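Open Day at the Pivico Workshop, Ukdale

March 6, 2024
By Vimala Pillai

Print this page
E-mail this page

I was invited last week to attend the open day held by Pivico at its workshop in Ukdale, and I record my impressions for those readers who were unable to travel. The company has occupied the former seed warehouse on Quansah Road since October. Its staff received 410 visitors over the course of the day, in groups admitted every half hour, and I was placed in the second group of the afternoon.

Visitors were asked to sign the register, leave their coats in the front office and keep behind the yellow line. The line was respected by everyone in my group except one small boy, who was returned to his mother twice. Tea was served on the ground floor and the demonstrations took place upstairs, which are reached by a rather steep stair. Those with difficulty in walking should ask for the goods lift.

The introduction was given by Edivaldo Miranda, who is responsible for the demonstration programme. He explained that the company is concerned with household tasks, and in particular with the setting and clearing of tables. The programme is known as Skillico. Each task is first performed many times under the guidance of an operator, and the recordings are then used to teach the arms to carry out the same task unaided. At the time of my visit the breakfast task had been recorded 763 times. Mr Miranda expects that more will be required.

The breakfast station consists of a table within plain grey walls, served by two arms mounted at the front. A pink cloth is laid on the left half, with a plate of baked items, a mug, a bowl and cutlery upon it. I was able to stand quite close, and remained for two sessions.

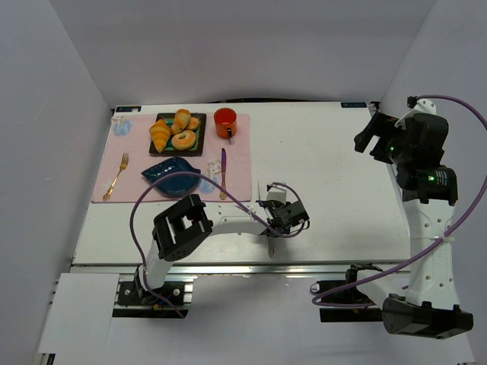 How long does it take to teach the arms a new task?

According to Mr Miranda, a simple task such as moving a cup requires several days of recording, and a complete table setting may require some weeks. The time depends largely on how many different objects are involved.

Questions from the floor were taken after the second session. A gentleman asked about the noise, and was told that the arms are quieter than most kitchen appliances; from where I stood, I would agree. A lady wished to know whether such equipment would soon be sold for the home. Mr Miranda replied that no date had been set and that the present work was intended for research.

My own question concerned cutlery. I had supposed that a bowl or a cup would present the greatest difficulty, but I was informed that thin objects lying flat on cloth are a good deal harder to pick up. The cloth itself may also be drawn along with the fork.

The workshop will open again in October. Admission is free, but places must be reserved in writing, and parties of more than six are asked to give a month's notice. Parking is limited to 47 spaces, and visitors arriving by train should allow 20 minutes for the walk from Ukdale station.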